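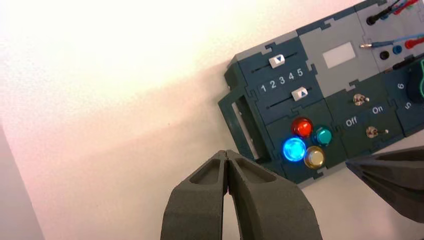 I've had the Praltley manipulation kit on the bench since January, and I said I'd write up the wrist camera and finger set once I had enough sessions behind me to separate setup trouble from real trouble. This post covers the kit as shipped, with the stock fingers and the stock mount. The arms are my own and I won't be reviewing them.

What you get: fingers for two grippers, a camera mount for each wrist, 2 small cameras, a cable set, and a license for the recording software. Firmware updates come over USB. The printed guide is nine pages and covers assembly only. Everything to do with calibration is in the online docs, which lag the software by one release.

The fingers are dark gray, matte, with a light texture and a rounded pocket sunk into the upper face. The pocket saves a little mass. The texture matters more, as a glossy finger throws highlights into a camera that sits this close to it. The inner edges run parallel and close to a thin seam near the tips. Mine closed unevenly on arrival, and loosening both base screws, closing the gripper under low force and retightening took care of it. Eun-ji Ki had the same problem with her set and fixed it the same way.

For a test object I use a modular control panel made of plates that lock together like jigsaw pieces. It has sliders, toggle switches, a knob, banana plugs and sockets, and a cluster of four domed LEDs. I like it because each control asks for a different contact. The sliders want a light lateral push or a pinch on a small white block. The toggles want a fingertip placed beside a short metal lever. The plugs want a real grasp and some wrist alignment.

Sliders first. With the tips closed, pushing a knob along its track is easy, and stopping on a given numeral is harder. The tips are wide compared with the block, so at the moment of contact the camera loses part of the printed scale behind the finger. I ended up judging position from the far side of the knob. Bit-na Maeng suggested approaching with the wrist rolled a few degrees, and that brings the numbers back into view at the cost of a less square push.

Toggles are where the stock fingers do best. The tip is narrow enough to get between the two switches without touching the other one, provided you come in from the side. I logged 56 toggle attempts over two evenings and had 6 misses, all of them from coming in too high and sliding over the lever. Lowering the approach height in the teleop profile would probably remove most of those. I haven't rerun the set yet.

Plugs are the weak point. The plastic is hard and the inner faces are flat, so a round plug body rotates in the grasp as soon as the tip meets the edge of the socket. Praltley sells a soft pad add-on. Joaquim Mota lent me a pair, and they help with rotation, but they also thicken the tip enough to make the toggles awkward. I would like a finger with a shallow groove on the inner face and no pad.

Now the camera. Field of view is generous – both fingers are always visible, and at working distance a second gripper coming in from the side shows up early enough to avoid. Auto exposure is the complaint. Over a white table it drifts bright in the upper part of the image, and a lit LED blooms onto the plate around it. Color is still readable. The blue one looks larger than it is, and if your policy needs to tell lit from unlit, lock the exposure before recording. The setting is under Advanced, and it resets after every firmware update, so check it.

Cable routing is fine with the supplied clips. The connector on the left camera works loose if the wrist goes past its usual range, and I now tape it.

Support answered my exposure question within a day and confirmed the reset is a known bug. There was no date for a fix.

I'm keeping the kit. The price is fair for the mount and cameras, less so for the fingers, and I'd buy the bundle without them if it were offered. Next on the bench is the Nautiyal finger set, same panel, same toggle test.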